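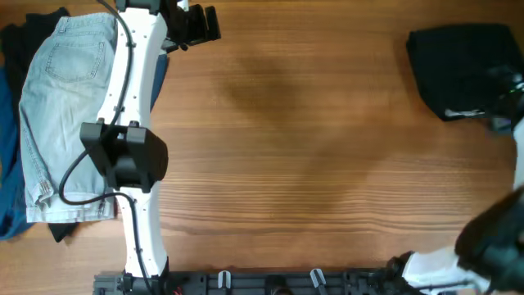 Prordale Opens Budget Planning Program for Two-Arm Garment Handling Stations

BRORNLEY, Wednesday, November 30, 2022. Prordale, a supplier of bench-scale automation for clothing resale and textile sorting, today opened a planning program for customers that intend to budget for two-arm handling stations in the coming fiscal year. The program covers site assessment, equipment specification, a written cost schedule and a reserved delivery slot. It applies to stations of one layout: a pair of white arms with black grippers, working over a tabletop with a black rail along the near edge. Mixed loads are quoted as mixed loads. A stack with faded denim on one side of the table and a folded black garment on the other is priced under the same schedule as single-type work, with a separate line for setup hours.

The first customer to complete the program is Alleo, which operates a secondhand clothing intake center in Brornley. Alleo has approved the purchase of 2 stations, with an option on further units to be exercised by September of next year.

Scope of the Program

Customers enter the program with a fixed assessment fee of $795 per site. The fee is credited against the first station ordered. An assessment takes 5 working days and produces four documents: a floor plan, a power and network checklist, a list of garment types with expected handling time for each, and a cost schedule that separates capital items from operating items.

"Most of the requests we receive give a unit price ceiling and nothing else," said Marit Magnusson, head of customer planning at Prordale. "The unit price is one line. Grippers are a wear item, cables are a wear item, and the hours spent teaching a station a new garment have to be charged to something. We want those lines in the budget before the purchase order is written."

The cost schedule lists the following as capital items: arms, mounting rail, grippers at first fit, cameras, control computer and table. Replacement gripper fingers, replacement cables, software support and operator training are listed as operating items. Freight and electrical work are quoted by site.

Gripper Allowance

Gripper fingers are budgeted by hours of contact with fabric. The standard schedule allows one replacement set per station for every 2,000 operating hours. Sites that handle a large share of denim may request a shorter interval, and the difference is shown as its own line so that it can be removed if the garment mix changes.

Each gripper uses two black fingers that open wide over the work surface. Clear surface between piles is written into the table specification for this reason. The planning documents call for an open strip between the incoming stack and the folded output, wide enough for the fingers to come down without touching either. Customers using existing tables are asked to measure this strip before the site visit. Where it cannot be provided, the assessment will recommend a wider table and price it.

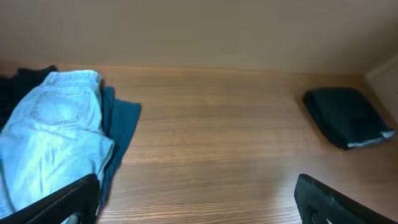
Alleo Purchase

Alleo began its assessment in September. The intake center sorts donated and consigned clothing by type and condition, folds it and sends it to stores. Folding is done by hand at present and will continue to be done by hand for coats, knitwear with fastenings and anything flagged for repair.

"We had money set aside for one station and no figure for running it," said Maribeth Dimaculangan, operations manager at Alleo. "The assessment moved part of that money from capital to operating, and it showed that two stations could share one set of spares. That changed what we asked our board for."

The approved budget covers both stations, spares for the first year and training for the day shift. A second training block for the evening shift is listed as deferred. Alleo will review handling times by garment type once the stations are in service and will use those figures to decide on the option.

Installation

Installation will be carried out by Ondrejka, an equipment integrator that holds the service contract for Prordale stations in the region. Ondrejka will fit the rails, run the cabling and perform acceptance testing on site. Acceptance is defined in the purchase agreement by garment type. A station may be accepted for one type and remain open for another, and the final payment is divided accordingly.

Availability

The planning program is open to new and existing customers. Delivery slots are assigned in the order in which signed cost schedules are received. A reserved slot may be moved once without charge. Quotations issued before today remain valid under their original terms and can be converted to the new schedule on request.

Contact

Marit Magnusson
Customer Planning, Prordale
Brornley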